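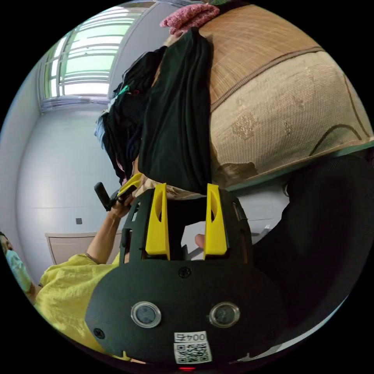 2. Open day at the Brastbridge workshop

The second activity in our plan was the open day, and I am glad to report that it took place as agreed. It was held in the textile room of our Brastbridge workshop in November. In the application we said that we would invite up to 80 visitors. In the end 66 people signed the visitors' book, most of them from laundries, care homes and clothing banks in the area. We consider this a good result for a working day.

The purpose was to show how we collect examples of cloth handling with the hand-held gripper. It has two yellow fingers, and a person carries it to the clothes and closes the fingers on the piece that is wanted. Pei-shan Chung led the demonstration. She started with single towels and after this she moved to mixed piles, where dark garments lie close together and it is difficult to see which edge belongs to which piece. The visitors asked many questions at this point, and the part planned for 20 minutes took almost the double.

After the demonstration the visitors were allowed to try the gripper themselves, in small groups. Hamish Stubbs explained how to hold it and how to bring the fingers to a fold from below. Several people from the laundries had their own opinion on the correct way to take a towel from a stack, and Hamish wrote these remarks down. Two of them are already used in our working instructions:

- take the fold, and leave the corner free;
- when the pile is mostly black, begin with any piece of another colour.

2.1 What did not go as planned

The arm from Zeder was not delivered in time, therefore we could not show the automatic folding. We replaced this part with a talk by Alby Tomoana about the recordings and how they are checked. The talk was well received, but some visitors had come especially for the arm and they told us so. We have offered them a second date and will write to them when the arm is installed.

The room was also too warm in the afternoon. For the next event we would like to use the larger hall on the ground floor. Lorraine McKinnon has asked the owner of the building about the price.

2.2 Recordings

By the end of the reporting period we had 4000 recordings accepted after checking. The recordings made by visitors are stored separately and are not included in this number. Alby proposes to use them only for training new staff, and I agree with him.

2.3 Costs

The cost of the open day was within the budget line. The printing was cheaper than expected and 100 pounds remain. We ask for your permission to move this amount to the line for textiles, where we need more thick towels and more knitted pieces. Please let us know if a separate form is necessary.

2.4 Next steps

- install and test the arm from Zeder;
- repeat the demonstration for the visitors who wish to return;
- send you the summary of the visitors' answers, which Pei-shan is now preparing.

Tegan Treloar
Project coordinator
2025-03-16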